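Progress report to the Grideck small grants panel, August
Project: Jewellery sorting and repair table, Kuvgate
Prepared by Imke Baumgart

We're well past the halfway point and I'm very happy to say the table has become the busiest corner of the shop! When we applied, the plan was to take in donated costume jewellery, sort it properly, mend what could be mended and sell it on. All of that is happening, and the sorting has gone faster than I dared hope.

Stock
1035 pieces have come in so far, most of them in carrier bags and biscuit tins and a good many of them knotted together. Of these, 425 are sorted, labelled and in drawers. Beads are still the slowest. Elastic bracelets perish in storage, so each one gets a gentle stretch before it goes in a drawer, and any that fail are restrung or go in the spares jar by colour. Bangles are easy by comparison - we check for dents, measure across the inside and group them by size. Rings get sized on the mandrel we bought with your money (it is in use every single session).

Shiela Lumbao has rewritten the sorting sheet after the first month, when we found that "gold" was being used for anything yellow. We now write "gold-toned" unless there is a hallmark, and "jade-like" for green stone until Reynaldo Buenaventura has looked at it. He has been wonderful with this and has started a little reference tray so that others can learn.

Sessions
We run on Thursday from 2pm, with 9 regulars and usually a new face or two. Huệ Lương's restringing afternoons were full both times and people went home with bracelets they'd made up from the spares - lovely to see. She would like to do knotting between beads next.

Spending
The drawers, mandrel, elastic and crimps are all bought. The magnifying lamp from Lammers is still on back order, and Jayson Padilla is chasing it. If it hasn't arrived by the next report we'd like your agreement to buy a different model at the same price.

Still to do
Finish the necklaces, which we have barely touched. Price the sorted drawers. Run 6 more sessions, two of them for restringing. 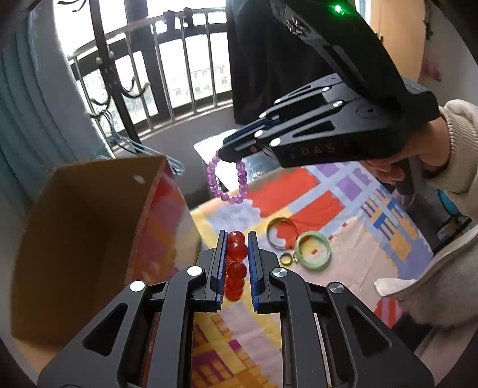
Beads, bangles and a ring at the sorting table, Kuvgate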